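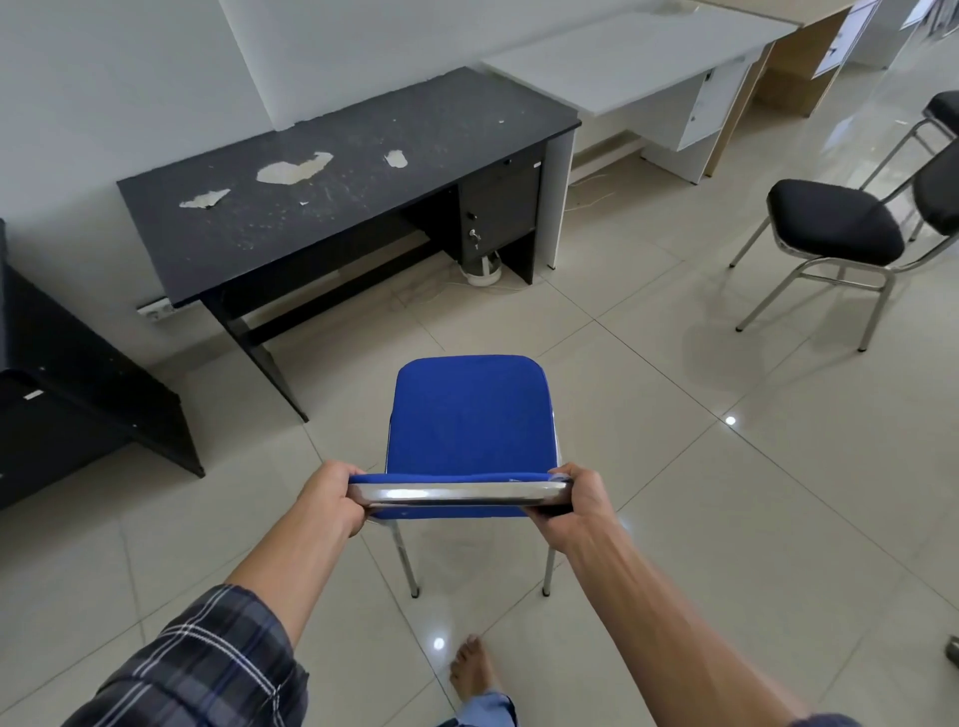
Why does a mobile robot stop in an open room with nothing in front of it?
In the case I have in mind, it stopped on account of a reflection, which its depth sensor reported as a solid obstacle.

The robot was a Kodik floor unit, used at the Wetinby office to carry parcels between the desks and the store. I was asked to look into the fault with my colleague Libor Kadlec. The first report was dated 30th August and consisted of one line: the unit had halted with code 651 and would not resume. The code stands for a blocked path. The staff pressed the reset button, the unit moved a short distance, and it halted again.

Over the following period the log recorded 3236 halts under the same code. I had expected them to be spread across the building. They were grouped in one room, and most of them within one part of it, where the floor is tiled and polished and the ceiling lights are directly overhead. Chairs with chrome legs are also kept in that room. A bright tube standing on a bright floor is a difficult object for this class of sensor, and the unit tended to give it a width which it did not have.

That was an inconvenience. The safety matter came later, and I regard it as the more serious of the two. In January a supplier's engineer raised the detection threshold from its original value to 695 in order to reduce the number of halts. The halts did fall. However, the unit then touched the leg of a chair while turning and pushed the chair into a desk. No person was hurt. The bumper switch worked as intended and cut the drive, but the bumper is meant to be the last protection, and on that occasion it was the only one.

The change had not been entered in the maintenance record. Libor Beneš, who holds the site file at Zercombe, learned of it from me by telephone. I do not wish to place blame on one engineer; the Bellamy service form has no space for a changed threshold, and I have filled in the same form myself without remarking on this.

The following measures are now in place. The original threshold has been restored. Speed in the tiled room is limited to the lowest of the 3 settings. Furniture is to be moved only while the unit is docked, and the room is mapped again afterwards - a short task, but one that had been left undone more than once.

The question of the lighting remains open. Diffusers have been requested for the ceiling fittings, and I have not yet received a delivery date.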